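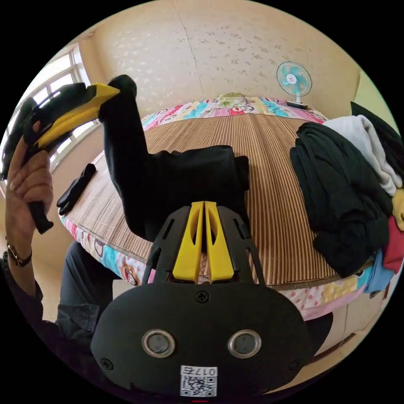 Clothes on the bed: how I put them away in one evening

In my home the bed is the place where all clothes stop before they arrive in the closet. I think it is the same in many homes. I made for myself a small order of work, and I write it down because my sister in Dultport asked me for it two times already.

1. Leave the mat on the bed

If you sleep on a bamboo mat in the warm months, it is also a very good surface for folding. It is flat and firm, so the sleeves stay where you put them. Only check that your buttons and zippers do not catch between the strips. Pull them up and do not drag them across. The patchwork-print sheet can stay under it, and the quilt goes folded to the far end, against the wall.

2. Push the heap to one side

Do not spread everything over the whole bed. Keep the heap on the right or on the left, near the edge, and leave the middle free for the piece you are folding now. Some clothes will hang down the side, and it is fine for ten minutes, but take the hanging ones first before they go to the floor.

3. White and light things first

A white shirt lying on a dark green or black one collects all the lint. I take out the white, then light blue and yellow, and I fold these while my hands are still clean. Red I keep separate until I am sure it does not give color. To test it, press a damp white cloth on the inside seam for 20 seconds and look at the cloth.

4. Black things need good light

Black fabric hides the dust and the small holes. Carry it to the window and look at both sides. For the lint I use a kitchen sponge, dry and new, and I move it only in one direction. A roller is faster, but the sheets finish quickly.

5. Gloves and other small pieces

A glove should lie flat, with the fingers straight, and the second one on top of it the same way. Please do not turn one glove into the other like socks, it makes the cuff wide. If you find only one, put it on the corner of the mat and continue. The other is very often inside a sleeve. Soft pieces that do not keep any shape I roll from the narrow end and stand up in a box.

6. How I clean the mat after

When the bed is free, shake the mat outside and wipe it along the strips with a cloth that is almost dry. Too much water leaves dark spots. Let it stand on its edge until there is no cold feeling under the hand. For storage in autumn, roll it, do not fold it, and tie it with a cotton ribbon.

How often

I do this every 7 days. If I wait longer, the heap is too high and I begin to take clean shirts from the bottom of it, and then all must be folded again. In April, when the winter things and the light things are both in use, I do it two times in a week.

Yolanda Kasprzak
Nidside, July 23, 2019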